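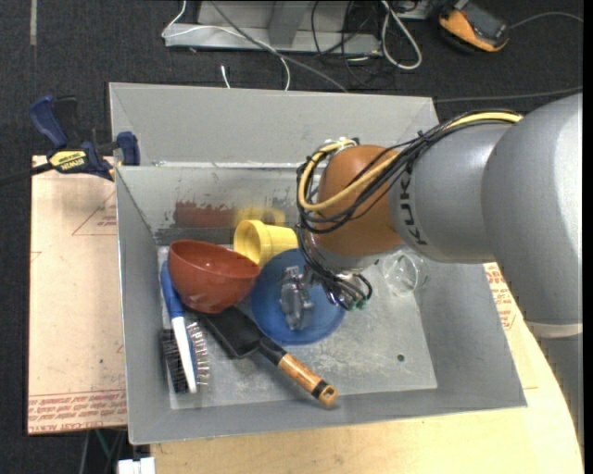 Quick one before the lab shuts – bin picking club, week 11, and we're still on kitchen stuff. The rules for the Trarano challenge say mixed household items, no fixed positions, so that's what we practise on.

Plate is the worst. Flat, blue, see-through, and the gripper wants an edge to get hold of. Cup's fine. Spatula's fine if you go for the handle, hopeless at the blade end. Glass I don't want to talk about, the depth readings go straight thruogh it.

Did 100 tries on Tuesday's code – sorry, the old code, the branch we call Dobre. 71 good picks. New one is called Brillard and so far it's slower but drops less. Need a proper run before I believe it.

Also spent ages on cables. If the wrist turns too far they pull, so I've put a limit in and now it can't reach one corner. Great.

Still to do: label the last 294 images, re-do the clamp, write up my bit of the report wich is due in December. Bus in ten minutes, more next week.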